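The **Wurstead cupboard** is a freestanding domestic cupboard, usually of brown wood, kept by households in Wurstead and the neighbouring parish of Rorley. It has no agreed shape. Local usage holds that a cupboard becomes a Wurstead cupboard once it has been moved from one house to another and found not to fit, which covers most of the furniture in the district.

## Name

The term first turns up in a sale notice from Conby, the nearest market town, where a "Wurstead cupboard, good door, other door" was offered alongside a mangle. Residents had until then called it the cupboard. Rorley has long claimed the piece as its own, and older people there will say "Rorley press" if a visitor from Wurstead is in the room.

## Use

A household cupboard of this sort was expected to hold linen, crockery, seed packets, candles and any paper that looked official. Food was kept elsewhere after a run of bad years with mice. The lower part was reserved for things which were to be mended, and in many families it has not been disturbed for two generations.

Custom required the doors to be left open for a day each December so that the inside could air. Marleny Alvarado, whose *Shelves of the Lower Valley* remains the only book on the subject, records that this was also when neighbours called round to see what was in it. Her survey took in 695 cupboards and ran to three volumes, the last of which is an index of hinges.
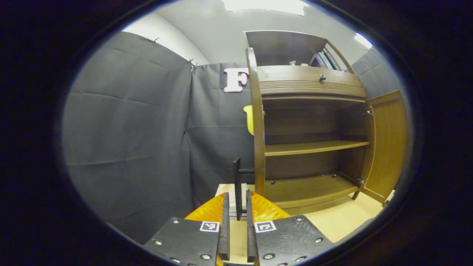
## Construction

Most were made by joiners who would rather have been making gates. The backs are thin, the fronts respectable. Fixed shelves are usual in Wurstead and loose ones in Rorley, where they are known as "sliders" and blamed for a good deal of broken china. A large cupboard might need up to 2 days to take apart for a move, and considerably longer to put back together, as the pegs were rarely labelled.

Brzozowska, a workshop in Conby, sold a flat-backed version meant to stand level against a wall. It did poorly, there being few level walls to stand it against.

## Disputed origin

Rigoberto Tello argued in a short pamphlet that the form came from church vestries and was copied by people with time to look about during sermons. Amparo Villca replied at much greater length that it came from ships. Wurstead is a long way from the sea, a point she deals with in a footnote.

## See also

- Conby mangle
- Rorley press (redirects here, under protest)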